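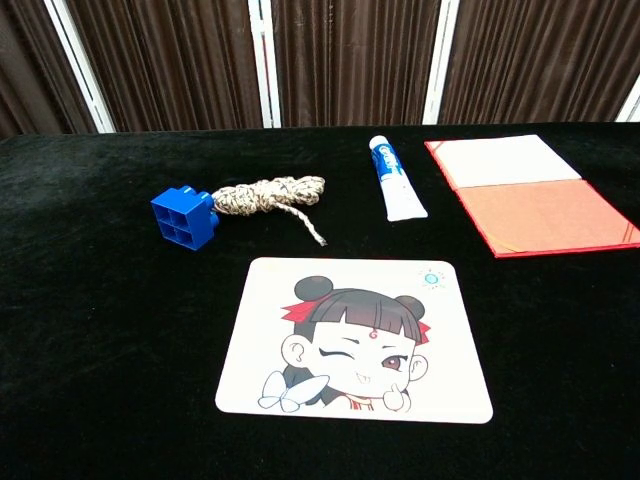
Black velvet-look tabletop with brown pleated curtains behind.

Wandis Interviews - text files, release 2

Transcripts of the conversations printed in Wandis, a small-run publication on self-publishing and artist-run presses. The issues were edited by Noémie Chauvin and Sushil Goel and bound at Edell.

Contents

interviews/ - 19 transcripts, plain text, UTF-8
index.csv - one line per transcript: file name, speaker, interviewer, language, issue
notes/ - editors' footnotes, 101 in all, numbered as in print
errata.txt

File names use the speaker's last name in lower case, without accents. Solveig Öberg's conversation is in oberg.txt. Qianru Jia spoke twice, so there is jia_1.txt and jia_2.txt. The second is longer than the printed version, which lost four pages to make room for the Pellance supplement.

Text

Transcripts were typed from tape by Seema Nigam. Pauses and false starts are left out. Laughter is kept in square brackets. Where a speaker asked for a passage to be removed, the line reads [cut]. Three interviews were held in French and are given in English only - the French typescripts are not in this release.

Changes since release 1

Footnote numbers in vashisht.txt now match the book.
Line endings are the same in all files.
The index has a language column.

Known problems

Footnote 64 points to a page that was dropped before printing. Two speakers are still missing from errata.txt and will be added in April.

Use

Free to copy and reprint with the speaker's name and the issue number. Ask the editors before translating.

Last updated 25 January 2010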